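Nurkum Light Table, Second Version: A Review for People Who Still Draw on Paper
2020-04-14

I learned to animate on a slanted board with a hole cut in it and a lamp underneath that slowly cooked my knees. So when I say the Nurkum is the most comfortable drawing surface I have ever used, keep in mind that the competition was a piece of furniture that wanted to hurt me.

The Nurkum is a light table for traditional animation. You put paper on it, you turn on the light, you see the drawing underneath, and you make a slightly different drawing on top. Then you do that until you are old. The disc rotates, there are peg bars at the top and bottom, and the brightness goes from "candle" to "dentist." It cost me 300 dollars, which I justified by not telling anyone.

I have had it since December and put two short pieces of work across it. One is a walk cycle of a heron that I will get to. The other is 92 drawings of a badger failing to open an umbrella, and that was the real test, because the badger is round and the umbrella is all straight lines, and any wobble in the pegs turns the thing to soup.

The pegs do not wobble. They are pressed steel, sunk into the bar, and they hold a stack of 10 sheets flat without the top one creeping up and away like it has somewhere to be. My old Zevar bar had pegs that leaned. I animated for years with a lean in everything and was told it was my style.

Rotation is the other thing Nurkum got right. Drawing an arc is easy in the direction your wrist likes and miserable in every other direction, so the whole point of a disc is to swing the paper around until your wrist is happy. This one turns with a fingertip and stays where you leave it. The Hattori disc I borrowed for comparison turns beautifully too, and then keeps turning, so that your squash and stretch acquires a third quality.

The light is even right out to the corners. At full power I can see through four sheets of cheap bond and make a fair guess at the fifth. On the lower settings it is kind enough to work by for an evening. There is no flicker that I can detect, and I have spent a lot of my life staring at flicker.

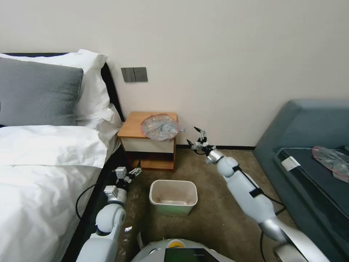
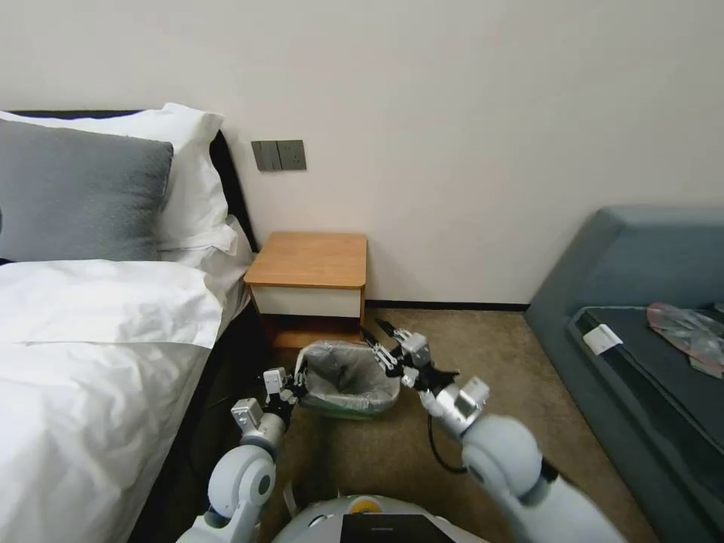

Bedside with the light switches, then the wastebasket on the carpet.

Now the complaints, and I have been saving them up.

The power button is on the front edge, exactly where a forearm goes. I have turned the light off with my sleeve more times than I have turned it on with my finger. It also forgets your brightness setting, so each time it comes back at full dentist.

The legs fold out to two angles. One is nearly flat. The other is nearly a wall. Every animator I have known works somewhere in the middle, and I now do too, thanks to a paperback under the back edge. (It is a book on perspective. It has never been so useful.)

Then there is the timing ruler printed along the side, a nice thought by someone who has never needed one. The marks are pale gray on white. With the light on they vanish completely.

The manual runs to one folded sheet and devotes most of it to warning you against standing on the disc. I had not considered it until then.

About that heron. A heron walk is a lot of nothing followed by a foot. You hold, you hold, the head slides forward, the body arrives late like a coat being dragged off a chair. To get it you have to flip constantly, five sheets rolled between the fingers, bottom to top, and this is where a bad table will beat you. The Nurkum's bottom bar sits low enough that the flipping hand has room to work. I did the whole cycle on bottom pegs with no bruised knuckles and shot the drawings into Iltel, the pencil test program I use because it does very little and does it quickly. The first test looked like an ironing board falling down stairs. The third looked like a heron. I can't credit the table for that, but I can't blame it for the ironing board either.

If you work entirely on a tablet, you have no use for any of this and probably better posture. If you are a student with a budget, get a plain flat light pad and tape a peg bar to it, and spend what's left on paper, because you will go through a horrifying amount. If you already draw on paper and your present disc sticks, leans or toasts you, the Nurkum is worth the money. Put a bit of tape over the power button on the first day.

Four stars. The fifth is under the back edge with the paperback.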